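Search products Go All categories

Stakeck Kitchen Module - two-arm countertop chore package

Price on request. Lead time 4 months.

We carry the Stakeck module because customers keep asking for it. Before you add it to a quote, please read the whole page. The short version is that a machine with two good hands is still a long way from making your lunch.

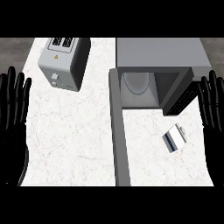
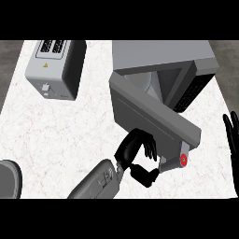
Microwave work in the Stakeck simulator, rendered.

The chore everyone asks for first is "heat something up." On paper it is four steps: open the door, put the food in, close the door, press the button. The software license includes a simulated kitchen where you can practice all of them, and you should spend a long time there before you order any hardware. A simulated door has the same hinge every morning. The one in your break room has a sticky latch and a film of soup on it.

Stakeck quotes 2,000 practice runs as the starting point for a single door task. We have no argument with the number, but look at what it buys you. A different oven with a different handle may mean starting over on a good part of that. Ask for results on a model the system was not tuned on, and ask who reset the counter between tries.

What you get

- Two arms with multi-fingered hands
- Controller and cabling
- Simulator license, one seat
- Kitchen scene set with movable appliances
- Setup guide (the March revision is the one to use)

What you do not get

- A finished chore. The module ships with demo routines, and demo routines are for demos.
- Any rating for hot liquids or steam
- Cleaning of any kind. Wiping a counter sounds easy until you ask for it to be wiped clean.

Shop-floor buyers

If you are looking at this for loading fixtures or opening machine doors, the case is a little better. Your parts are the same all day and you can bolt things down. Even so, a plain gripper on a fixed arm will probably beat a five-figure pair of hands at that job, and we sell those too. Fingers are worth paying for when the handle keeps changing - and that is where results are weakest.

Before you order

We ask for 100 runs of your own task in the simulator, with a log of every failure. If fewer than 70 of them finish without help, we will suggest waiting, and we have talked buyers out of this product on that basis. Research labs can skip this step. They usually want the failures.

Returns are accepted on unopened hardware only. Simulator seats are not refundable.

Page last updated: March

Related items

Ersoy fixed-arm gripper kit
Skavolau bench mount, steel
Jivodley door and drawer practice board
Stakeck simulator, extra seat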